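双格料箱的摆放与布料
用户手册 第四章:安放、铺条、换色、收箱 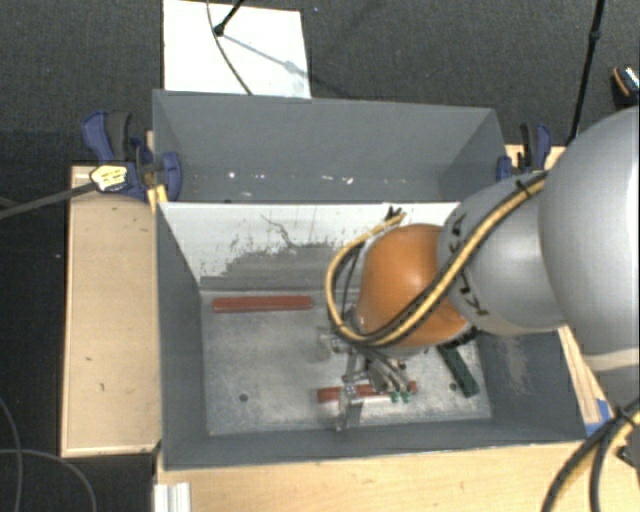 Orwood 器材与工位组 | 内部手册 | 修订于2019年9月9日 | 本章维护:Liudmyla Bondarchuk

4.0 开始之前

欢迎来到整本手册里我们最喜欢的一章!前面三章讲的是登记、领用和台面,读起来难免有点干,到了这里终于可以动手了。料箱一落位,彩条往里一放,整个工位马上就有了样子。

本章讲的是 Zumham 双格料箱,灰色金属箱体,前格大,后格窄,中间一道白色隔板。旧版手册把它叫做“双槽盘”,库房的标签上有时还写着“盘”,领用的时候请认准是同一件东西。单格的浅箱不在本章范围内,请看第五章。

配套的彩条由 Probert 供应,目前在用的颜色是红和深绿。蓝色的那一批已经退库,如果在抽屉深处翻到了,请直接交到库房窗口,不要混进来。

本章用到的几个叫法,先统一一下:

前格:靠操作者一侧、面积较大的那一格。
后格:隔板另一边、较窄的长方形格,四壁向下收到底面。
隔板:两格之间的分界。
台板:料箱两侧的木质台面。
料口:两块台板之间留出来、让料箱坐进去的空位。
彩条:放进格里的长条,下文有时简称“条”。

4.1 需要准备的东西

双格料箱一只
彩条一套,装在原来的布袋里
软布两块,一块用来沾水,一块保持干爽
卷尺
毛毡垫条(Troltier 的自粘款,厚度 6 毫米)
软毛刷
铅笔,普通的就好
工位记录本

毛毡垫条请务必用原装厚度。有同事试过用更厚的,箱子确实坐得很稳,稳到换箱的时候要两个人一起往上拔。薄的也不合适,箱子会来回晃,推条的时候声音很大。

注意:开工之前先看一眼记录本的最后一页。上一位使用者如果写了“隔板松”或“底面有毛刺”,请先跳到4.8,处理完再回来。

4.2 量料口

料口是两块台板之间的空当。台板可以沿着底下的滑轨左右移动,所以每次换工位都要重新量一遍,不要相信记忆,也不要相信地毯上的旧胶带印(那是上一代料箱留下来的,早就不准了)。

1. 松开两块台板下面的旋钮,松到能用手推动就可以,不必全拧下来。
2. 把左侧台板推到底,拧紧左侧旋钮。
3. 用卷尺从左侧台板的内边量到右侧台板的内边,前面量一次,后面量一次。
4. 移动右侧台板,直到前后两次的读数都是 832 毫米。
5. 拧紧右侧旋钮,再量一次。拧的时候台板很容易跟着转一点点,这一步省不得。
6. 在台板内边用铅笔轻轻做个记号,收工时擦掉。

前后读数对不上的时候,多半是右侧台板斜了。松开旋钮,手掌平按在台板中间推,别只推一个角。练过几次就会有手感,量出来前后一样的那一下特别痛快!

提示:箱体外宽 805 毫米,余下的空隙留给毛毡垫条和手指。放箱子的时候手指要从这里抽出来,请不要为了“好看”把台板收得更紧。

小心:台板边缘没有包边,滑动时手不要放在料口里。

4.3 贴毛毡垫条

1. 用干布把料口两侧的台板内边擦一遍,木屑和浮灰都会让胶粘不牢。
2. 撕开垫条背纸的一头,先贴住前端,一边撕一边往后压。
3. 到后端留出一小截不贴,往下折,压在台板底面。这样以后要揭的时候好找头。
4. 另一侧同样处理。
5. 贴好之后放一会儿再落箱,去喝杯水正好。

已经贴过垫条的工位,检查一下有没有起边或者压扁。用指甲轻轻刮,毛还能立起来就可以继续用。整段发硬发亮的请换新的,旧垫条撕下来后,残胶用湿布捂一会儿再擦,千万别用刀刮木面。

4.4 落箱

这是全章最有仪式感的一步。料箱看着敦实,其实一个人抱得动,不过我们还是建议两个人来,一个在前,一个在后。

1. 先确认方向:前格朝操作者,后格朝里。箱子反过来也放得进去,所以很多人第一次都会放反,抬起来转一圈重放就好。
2. 两人各握住箱体的一端,掌心朝上托住底边。不要提隔板!隔板不承重。
3. 抬到料口正上方,先让后端落下去,再慢慢放前端。
4. 快到底的时候把手指从两侧抽出来,让箱子自己坐到托架上。
5. 双手按住前格两侧的箱沿,左右轻轻晃。能感觉到毛毡的一点弹性,但听不到金属磕碰的声音,就是到位了。
6. 绕到后面再晃一次。

工位下面铺的是深灰色地毯,箱脚和托架的痕迹压在上面不容易看出来,要挪托架的话先蹲下去看清楚四个脚的位置。托架如果有一只脚陷得比较深,用随箱的垫片补平,垫片放在库房窗口旁边的小盒子里,随便拿,用完写一笔。

注意:箱子落好之后就不要再移动台板了。要调就把箱子抬起来再调。隔着箱子硬推,垫条会卷边。

4.5 清底

旧箱子的前格底面会有一片片深浅不一的斑驳,还有一些被磨亮的地方,这些都属于正常使用的样子,摸上去平滑就没有问题。我们一直很喜欢这种用出来的质感,新箱子反倒晃眼,红条放上去看着发飘。

1. 用软毛刷从隔板一侧往前刷,把碎屑赶到前沿。
2. 后格的四壁带坡,碎屑会自己往底下滑,刷的时候从上往下,最后收底面。
3. 软布沾清水,拧到不滴水,擦两格的底面。
4. 马上用干布再擦一遍。底角要用布包住手指去擦,那里最爱存水。
5. 手掌平放,慢慢摸一遍前格底面,碰到扎手的地方用铅笔圈出来,转4.8。

小心:不要用钢丝球,不要用去污粉,也不要用带香味的清洁剂。最后这一条是彩条那边的要求,条面沾上以后会发黏,两根条叠在一起就不肯分开了。

4.6 铺条

终于到铺条了!彩条从袋子里拿出来的那一刻,灰扑扑的箱底一下子就活了。请先把手洗干净擦干。

铺条分“散铺”和“齐铺”两种。散铺用于日常练习,齐铺用于清点和交接。两种都从前格开始,后格先空着,等4.7再用。

4.6.1 散铺

散铺的要点在一个“散”字:有横的,有斜的,有的靠后,有的靠前。本章开头的图里,靠后左侧那根红条横放着,几乎跟隔板的底边平行,右边的深绿条斜着躺,下端朝向前面的右角,靠中间偏前的位置还有一根横着的红条。照着摆也行,自己发挥也行。

1. 把袋口打开,一次取一根,平着放到箱底。
2. 先放一根靠近隔板的,横着放,跟隔板之间留出手指能伸进去的空。
3. 再放斜的。斜条的一头可以朝着箱角,但不要顶进角里,否则很难拿起来。
4. 其余的随意补上,颜色不用分区,红的绿的混着来就很好。
5. 退后一步,站着看一遍。哪一片特别挤,就挪一根走。
6. 再弯腰从箱沿的高度平着看一遍,看有没有哪根翘起来。

提示:第一次做散铺的人往往摆得太整齐,条与条之间的距离都一样,方向也只有横和竖。有个好办法,闭上眼睛转一下手里的条,睁眼以后就按那个角度放下去。看着有点傻,但真的管用!

允许一根条搭在另一根上面,但搭着的那一根必须两头都能看见。整根压住的不行,站在操作者的位置会漏看。

不允许的摆法:
竖着立在箱壁上。
架在隔板上,一头在前格一头在后格。
从高处往下倒。这样最快,也最伤条头,箱底多出来的划痕有一大半是这么来的。

4.6.2 齐铺

1. 把前格里的条全部拿起来,按颜色分两堆,放在左右两侧的台板上。
2. 先铺红条,从隔板往前,一根一根平行排,条与条之间留约 12 毫米。
3. 再铺绿条,接着红条往前排。
4. 所有条的左端对齐。可以用卷尺的外壳当靠山,推一下就齐了。
5. 核对袋子上的标签,在记录本上写“齐”,签名。

齐铺完的前格非常好看,像一排刚调好的琴键。请忍住,不要用手去拨,交接的人来之前它得保持这个样子。

关于长短:同一套彩条里可能长短不一,短的请放在靠前的位置,拿取方便。怀疑哪一根断过,就跟袋子里的样卡比一比,样卡背面画着轮廓。

4.7 前后格倒换

后格比前格窄,四壁又带坡,所以它的脾气不太一样。条放进去以后会往底面中间靠,斜放的角度也没有前格那么自由。第一次用后格的人常常觉得别扭,多试几回就会爱上它,因为条会自己往下滑一点,收得很利落。

1. 从前格拿起一根条,握住中段。
2. 抬到高过隔板,平移过去,不要从隔板顶上拖。
3. 到后格上方以后,让条的方向大致顺着后格的长边。
4. 放低,碰到底面再松手。
5. 重复,直到需要换格的都换完。

反方向也是一样的做法。后格里的条如果贴在坡面上,先用指尖把它往中间拨一下再拿,直接抠容易刮到指甲。

换色练习
这是组里最受欢迎的一个小练习,新来的同事大多从它开始。规则很简单:只把一种颜色换到后格,另一种留在前格。红条显眼,适合第一轮;深绿条在旧箱底上没那么跳,适合第二轮。灯光暗的时候绿条的难度会明显上去,想挑战的可以把台灯关掉一盏试试。

做完以后别急着收,先看看后格里的条是怎么躺的。有没有交叉?有没有哪根的一头翘在坡面上?把这些随手画进记录本,画得丑没有关系,大家都画得丑。过一阵子翻回去看特别有意思,你会发现自己的放法一直在变。

注意:隔板顶面不是置物的地方。手机、笔、样卡都不要往上搁,掉进后格以后捞起来很麻烦。

4.8 小毛病的处理

隔板有响动
用手轻按隔板两端。只有一端响,多半是那一端的卡扣没有进槽,往下按到听见一声轻响。两端都响,请停用,在记录本上写“隔板松”,联系器材与工位组。

底面有毛刺
在铅笔圈出来的位置贴一小块纸胶带,当天可以继续用,收工后交库房打磨。不要自己拿砂纸磨,磨出来的亮斑会反光,旁边的条看着会花。

箱子坐不平
先查托架,再查垫条,最后才怀疑箱子。我们遇到过的情况里,箱子本身变形的很少,垫条折了一角卡在下面的倒是常有。

彩条发黏
清水擦,晾干,不要晒。发黏的条单独放,别装回布袋,布袋会跟着一起黏。

彩条掉色
条角露出底色的,可以继续用来练习,不能再用于交接。请在布袋标签上画一个小三角。

台板被划
浅的划痕不用管。能挂住指甲的请登记,写清楚在左板还是右板。

4.9 收箱

收箱可以一个人完成,也是一天里很舒服的一段时间。

1. 按4.6.2做一次齐铺。对,收工也要做,这样少了哪一根当场就能看出来。
2. 一根一根放回布袋,先绿后红,袋口朝上。
3. 看一眼后格的底角,短条最爱躲在那里。
4. 刷底,湿擦,干擦,同4.5。
5. 擦掉台板内边的铅笔记号。
6. 第二天继续用同一个工位的,箱子可以留在料口里,上面盖防尘布。
7. 要换工位的,两个人抬出来,先抬前端,再抬后端,和落箱的顺序相反。
8. 抬出来的箱子平放在库房下层的架子上,格口朝上,不要叠放。
9. 填记录本:日期、工位、铺法、有没有毛病、签名。

防尘布洗过以后会缩一点,十月份会统一换一批新的,在那之前请把布的长边对着箱子的长边盖,刚好够。

小心:不要把彩条留在箱里过夜再盖布,拿布的时候会把条一起带起来。

4.10 维护周期

每次使用后:刷底、擦底、看垫条。
每月:检查隔板卡扣,给台板滑轨除尘,核对袋子里的样卡。
每季:箱底整面检查,送库房打磨毛刺,更换全部毛毡垫条。
随时:发现好玩的铺法,画下来,贴到工位旁边的软木板上!

软木板现在已经贴得很满了,新的可以压着旧的贴,但请留出旧图的签名。对本章有补充或者发现写错的地方,直接用铅笔写在纸质版的页边,Liudmyla Bondarchuk 每次修订都会把页边的字从头到尾看一遍,4.6.1里闭眼转条的办法就是这么来的。

下一章:单格浅箱的安放。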